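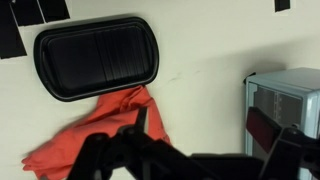 Frequently Asked Questions: Sterwood Household Lending Library

Who may borrow items?
Any resident of Ferlow or Plimudside aged 18 or older may register at the front desk with proof of address.

How many items may I borrow at one time?
Members may hold 2 items. The catalog lists 227 items, and reservations are accepted by telephone.
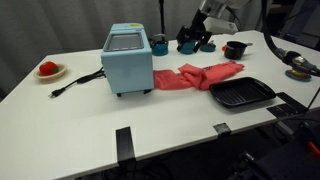
Small pale blue toaster oven with power cord.

Is a deposit required?
A deposit of $50 applies to electrical appliances. It is refunded when the item is returned clean and complete.

What happens if an item is damaged?
Please report damage before the item is returned. Members are not charged for ordinary wear.

When is the library closed?
The library closes for inventory each February. Questions about open loans should be directed to Florencia Orellana, Member Services.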